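Wasach on the bench: a small gallery

Welcome to the picture corner of the Wasach project page! We get plenty of kind notes asking what our work looks like when it isn't a graph, so we've finally put a few pictures up. For anyone new, Wasach is our method for teaching one robot arm a whole set of kitchen chores from two kinds of view at once, one from high over the table and one from right down at the gripper. We trained it on 1020 demonstrations, all of them done by hand on our own tables at Wummont, and it's been a long (and mostly cheerful) winter getting there.

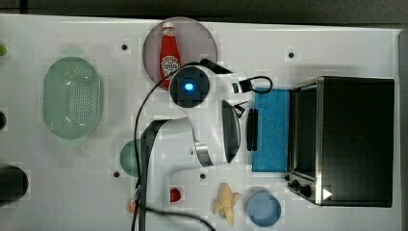 Gripper beside the blue sponge, toaster oven to the right, ketchup on its plate.
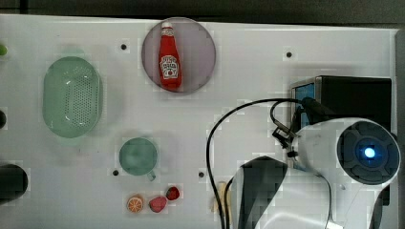 Colander, teal-green mug and a row of toy food, with the arm over on the right. 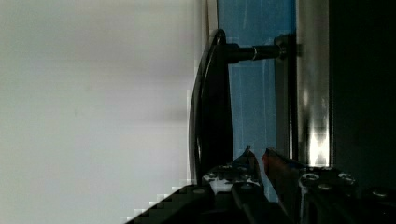
By Yuan

The last picture is the wrist view, and it's the one I've grown fondest of. All you get is the two fingertips, a curved black handle and a bit of blue panel behind it, and yet so much of the method leans on views like it. The overhead camera is lovely for working out which thing is where, but the arm is a big fellow and covers a good part of the table whenever it reaches across. Wasach learns, moment by moment, how much to trust each view, and it tends to shift toward the wrist as the fingers get close to something.

As for how well it goes – over 80 test runs the full method finished the chore 87 percent of the time, and I'll admit there was some cheering down the hallway. With the wrist view taken away and everything else kept the same, that dropped to 34 percent, a far bigger gap than any of us had guessed at over coffee. Handles suffered most, and small things lying near the arm came next.

We're now moving the same training recipe over to Drorkix, our second bench, where the table is a different colour and the lighting is a good deal moodier. More pictures will go up once that's going, probably in December.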